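I've had the Tovska gripper kit on loan since July, and I'm only now getting around to telling you about it – sorry to everyone who's been emailing! It comes as two fingers, a wrist camera and a fat bag of screws, and the setup took me 12 minutes with a cup of tea going cold beside me.

My favourite test is still mugs and coasters on the kitchen counter. Handles are hard work for any gripper, and a mug leaning or lying on its side is harder again (flat coasters on marble are their own special misery). I gave it silicone, cork, wood and woven ones to sort out, plus four mugs in different colours.

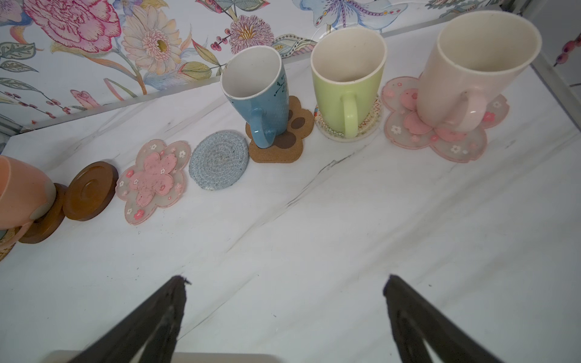
Nayeli Espinoza reckons the fingertips are the weak point, and that she'd have traded the fancy software for a spare set in the box. Fair call! Replacements are $23 a pair from Tretthorpe, and I'd order them with the kit.

The whole thing is $300 to hire for the month. Next issue I'll have the Mernness arm on the same counter, if the courier ever finds my place.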